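I make this lentil and squash soup most weeks once it gets cold, and it started as a way to use up the half squash that always sits in my fridge. The recipe came from Subira Urio, who ran the lunch counter in Fudcombe when I worked down the street. Hers had more chili in it.

You need 200 grams of red lentils, an onion, two carrots, half a butternut squash, a thumb of ginger, a teaspoon of cumin and a can of coconut milk. Stock from a cube is fine. I rinse the lentils until the water runs clear, then leave them in the strainer.

Chop the onion small and cook it in oil over low heat until it's soft and starting to brown at the edges. This takes longer than you want it to. Add the grated ginger and the cumin and stir for a minute. Then in go the carrots, the squash, the lentils and enough stock to cover everything by an inch.

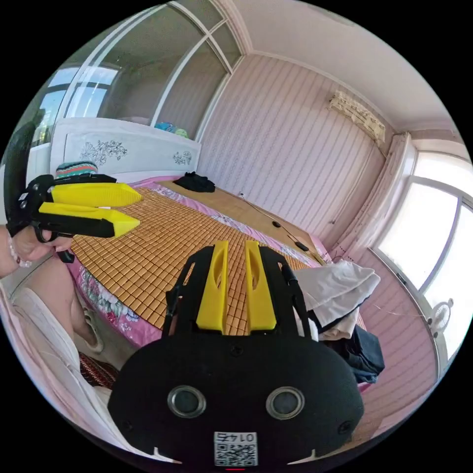
Two yellow fingers, number 0147 on the label.

Simmer with the lid half on for 28 minutes. I used to say half an hour, but my pot catches on the bottom right at the end, so now I set the timer. Stir in the coconut milk and mash some of the squash against the side with a spoon. I don't blend it – I like the lumps.

Salt goes in last, then the juice of a lime. If all you have is lemon, use a little less.

It keeps in the fridge until Wednesday if I make it on the weekend, and it gets very thick. Add water when you reheat it. I froze a batch in December and it came out fine, a bit grainy. Next time I want to try it with the yellow split peas I bought in Sandberg, which will need soaking first.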